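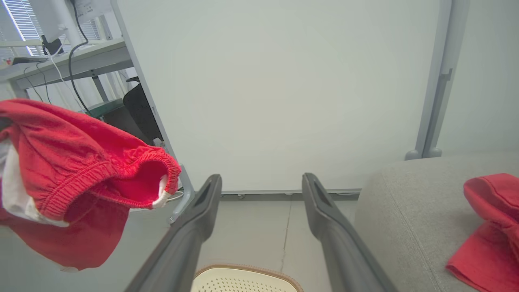

Brirow Soft Knit Waistband Elastic, by the Yard or by the Roll

Sold by Stadarcombe Sewing Supply
In stock in all widths
Cut to order, one continuous piece per order line

If you have ever pulled a favorite pair of pajama pants out of a drawer and found that the waist has given up while the rest of the cloth is perfectly good, you already know why we carry so much elastic. It is the first thing to go on most homemade and store-bought clothes, and it is one of the easiest things to put right. Brirow is the one we reach for at our own machines, and it has been on the shelf behind the cutting table since we opened the shop.

It is a knitted elastic, so it stays the same width when you stretch it (braided elastic gets skinny, and then it rolls over inside the casing and drives you up the wall). You can sew right through it without ruining the stretch, which makes it good for waistbands where the elastic is stitched directly to the cloth as well as the kind where you thread it through a tunnel. The surface is smooth with a faint rib running lengthwise, and it feels soft enough against the skin for children's clothes and underthings.

Widths and what we use them for

Quarter inch: sleeves, doll clothes, the leg openings on baby bloomers
Half inch: children's shorts and skirts, light pajama pants
Three quarter inch: the all-rounder, and the one to buy if you can't decide
One inch: grown-up waistbands, gathered skirts, gym shorts
One and a half inch: heavier cloth such as fleece, corduroy and sweatshirt knit

The half inch and the one inch come in 17 colors. The other widths come in white and black only. We do ask Brirow for more colors every year, and every year they say they will think about it, so please keep writing to us with your wishes and we will keep passing them on!

Details

Construction: knitted
Fiber: polyester with a rubber core
Stretch: a little more than double its resting length
Roll length: 141 yards
Washing: machine wash warm, tumble dry low
Ironing: cool iron, with a cloth between
Contains latex: yes (see the note further down)

How much to order

For a waistband, measure around the body where the waistband will sit, with the tape snug and not tight, and take off 2 inches. Then add back one inch for the overlap where the ends are joined. For a small child take off a bit less, as little tummies don't care for a firm band, and for very heavy cloth you may want to take off a bit more so the weight of the garment doesn't drag it down. Before you sew the ends together, pin them with a safety pin and try the whole thing on. Sit down in it. Bend over and touch your toes, or as near as you get. It takes a minute and it has saved me from unpicking more waistbands than I would like to admit.

We cut a hair over the yard every time, and we would much prefer that you had a few inches left in your sewing box than came up short on a Sunday evening.

Replacing elastic that has gone slack

A good many of you buy this for mending, so I asked Iwona Walczak, who teaches our mending class, to write down how she does it. These are her notes, with a few of my own worked in.

Look inside the waistband first. If the elastic slides around freely, it is in a tunnel, and you only need to open a couple of inches of the seam at the center back. If there are rows of stitching across the band that hold it in little gathers, the elastic is sewn down, and you will have to unpick those rows all the way around. It is slow work. Put the radio on.

Pull the old elastic out through the gap and cut it. Don't use it as a pattern for the new piece! It has stretched over the years and will be longer than it was on the day it was sewn in. Measure the person.

Fasten a large safety pin to one end of the new elastic and pin the other end to the garment, right beside the opening, so that it can't disappear inside. Work the pin around with your fingers, bunching the cloth up and then smoothing it behind you as you go. If there is a drawstring in there too, leave it alone and go behind it.

When you come out the other side, check that the elastic lies flat the whole way. Overlap the ends by an inch and sew a square with a cross through it. Let the join slip back inside, close the gap, and then give the waistband a few good tugs in all directions so the gathers settle evenly. A line of stitching straight down through the band at each side seam will keep it from twisting in the wash.

About the latex

The core is natural rubber and it is fully wrapped in polyester yarn, but that is not enough protection for anyone with a real latex allergy. If that is you or somebody you sew for, please choose the Irnatdale latex-free elastic. It comes in fewer widths and has a slightly firmer pull, so take off a bit less when you measure.

What customers have written

"I make costumes for a school theater and go through a roll of the one inch before every spring show. It comes off the roll flat, with no kinks, and takes the machine well." – Jericho Magbanua

"Good elastic and quick delivery. The navy was a shade brighter than it looked on my screen, though it is inside the casing so I suppose it makes no difference." – Yareli Robles

"Four stars. The quarter inch is softer than I wanted for sleeves. The half inch is perfect." – Severyn Savchuk

Ordering for schools and workshops

Orders of 1,000 yards or more are packed as full rolls and priced separately. Zyanya Varela looks after those, and she is very patient with purchase orders and odd delivery instructions. Mixed widths are fine. Please let her know by the first week of July if you need rolls for the start of the school year, as that is when the whole country seems to want black three quarter inch at once.

Returns

Uncut rolls can come back to us within a month if the wrapper is still on. We can't take back cut yardage, but if you aren't sure about the width, ask for a sample card when you check out. The card has a short piece of each width stapled to it, and there is no charge.

You may also need

Bodkin with locking ring
Large safety pins, card of twelve
Seam ripper, small handle
Irnatdale latex-free elastic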